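**Court interpreting in Grinness** is the service by which people who do not speak the language of the court are helped to follow and take part in legal proceedings. It covers criminal hearings, family cases and small claims, and is run by the court registry under rules first adopted in 2000.

Interpreters are booked for a hearing by the clerk, usually at the request of the police, a lawyer or the person charged.

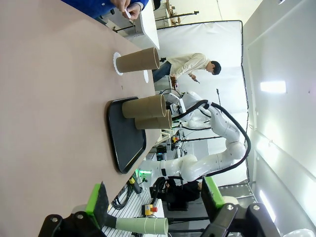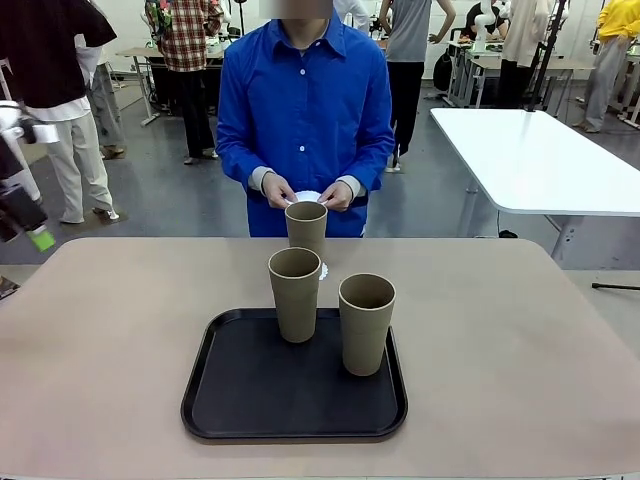
According to Sitompul, the weak point of the system has always been the first appearance, when a plea may be taken before any interpreter has been found. The registry disputes this. Its rules state that no plea may be entered until the accused has confirmed, through an interpreter, that the charge has been understood.

## History

Before the rules were adopted, magistrates commonly relied on relatives, police officers or other people present in the building. Objections were raised mainly in cases where the relative was also a witness. A register of approved interpreters was opened with 14 names and later grew to 38. Hearings at the Novard branch court were added to the service afterward, and the two courts now share one register.

## Duties

An interpreter takes an oath at the start of each hearing and must interpret everything said in open court, including remarks not addressed to the accused. Interpreters may not give legal advice, explain the law in their own words or speak privately with a witness about the evidence. Family members are barred from interpreting in criminal cases. In small claims they may do so if both sides agree and the magistrate records the agreement.

Requests received after 8 a.m. are normally met by telephone, using a line supplied by Tendix. Telephone interpreting is not permitted for trials or sentencing.

## Errors and appeals

A party who believes that evidence was wrongly interpreted may ask for the audio record to be reviewed by a second interpreter. If a serious error is found, the magistrate may recall the witness or order a new hearing. Minor slips are corrected in the written record.

## See also

- Right to a fair trial
- Legal aid
- Sign language in court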